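**Workcell marking** is the practice of putting fixed visual marks on the work surface of a robot cell so that people and machines share the same reference points. The marks are usually tape lines, printed outlines, or painted shapes. In small tabletop cells used for teaching, testing, and research, marking is often the only written record of where an object should start and where it should end up. Conventions differ from one lab to the next. Several have been set down as house rules, of which the Unora bench guide and the Fadolmont tabletop rules are the best known among small labs.

## Purpose

A mark does two jobs. It tells the operator where to put a part back between runs, and it gives reviewers something to measure against when they look at recordings later. A wrist-mounted camera sees the work surface from a very short distance, with the gripper filling much of the view, so a mark that is obvious to a person standing at the table may be hidden or reduced to a sliver in the recording. For this reason most rules ask that marks be checked from every camera in the cell before work starts.
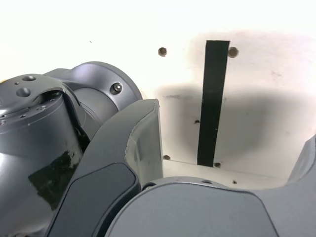 **Does a tape mark count as a safety marking?**

Tape on the work surface is a task reference only. Safety markings, such as the floor line around a cell or the label on an emergency stop, are covered by separate rules and should use different colors so the two are not confused.

## Types of mark

*Strips.* A single straight piece of tape sets a line or a direction. The Unora guide asks for matte tape, cut square at both ends and pressed flat. Glossy tape reflects overhead lights and can vanish from a recording at certain arm positions.

*Outlines.* A closed shape, most often a square, sets a zone. Black on white is the usual choice for colored parts, as it stays readable next to red, yellow, green, and blue. The inner area should be larger than the part, with enough room for the gripper fingers to open on both sides of it.

*Points.* Small dots or crosses are used for calibration. They are discouraged on surfaces that already have screw holes or chips, where they are easily mistaken for damage.

## Placement rules

Under the Fadolmont rules, a start zone must be described in words as well as marked. The written description says whether the part has to lie fully inside the outline, may overlap the border, or only has to touch it. Deirdre Dolan, who edited the second version of the rules, traced most disagreements between reviewers to this one missing sentence. Two people scoring the same run would give different results when a block crossed the line, and both could defend their score.

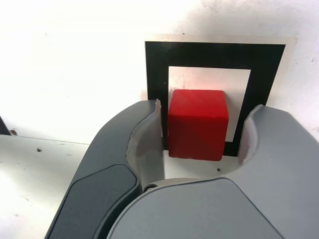 The rules also require the operator to name the reference face of the part. For a cube this is normally the bottom face. Scoring from the top face is a common mistake with angled cameras, where the top of a block can appear to sit in a different place from its base.

Marks may not be moved during a session. If a mark lifts or tears, the session is closed, the mark is replaced, and a new session is opened with its own number. Gernetti, a supplier of training cells, follows a looser form of the rule in its manuals and allows replacement mid-session if the position is checked with a template.

## Clearance and reach

A mark should be placed where the arm can reach it without coming close to a joint limit, and where the gripper can come down without the housing touching the surface. Good practice is to jog the arm by hand control to each mark at reduced speed, stop above it, and write down the joint positions. Any later change to the fingers, including added pads or covers, calls for a repeat of this check. 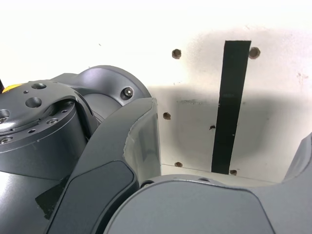
In cells with two arms, each mark is assigned to one arm or listed as shared. Shared marks need an agreed order of entry, and the waiting arm should be parked at a recorded position. Maribeth Dalisay's notes for the Nseir teaching lab add that the parked arm must not cover a mark from the view of the main camera.

## Stacking tasks

Stacking puts extra demands on a marked zone. The lowest block sets the position of the whole stack, so it is the only one judged against the outline. Upper blocks are judged against the block directly beneath them. The Unora guide accepts a visible offset between blocks as long as the stack stands unsupported after the gripper has opened and moved clear. A run is not scored while the fingers are still on the top block.

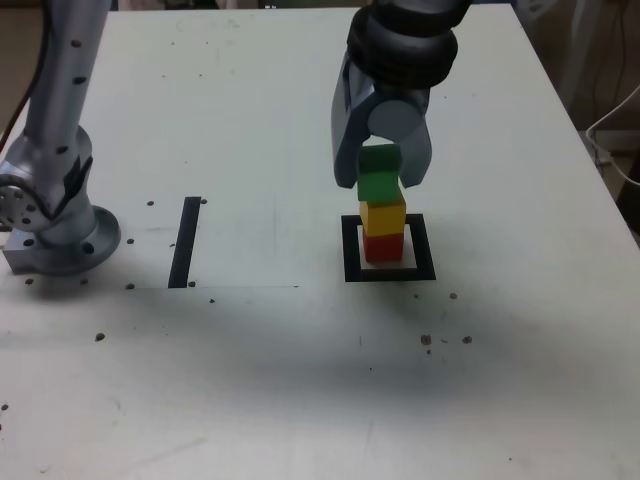
Color order is written from the bottom up. Earlier drafts wrote it from the top down, and records from before the change should be read with care.

## Upkeep

Surfaces are wiped before each session with a dry or slightly damp cloth. Solvent is avoided near tape edges. Old adhesive, scuffs, and filled holes should be noted on the cell sheet, along with a dated overhead photo. The Fadolmont rules call for all tape to be replaced every July and whenever an edge has lifted by more than 2 mm.

## See also

- Fixture design
- Hand-eye calibration
- Parked position
- Reset procedure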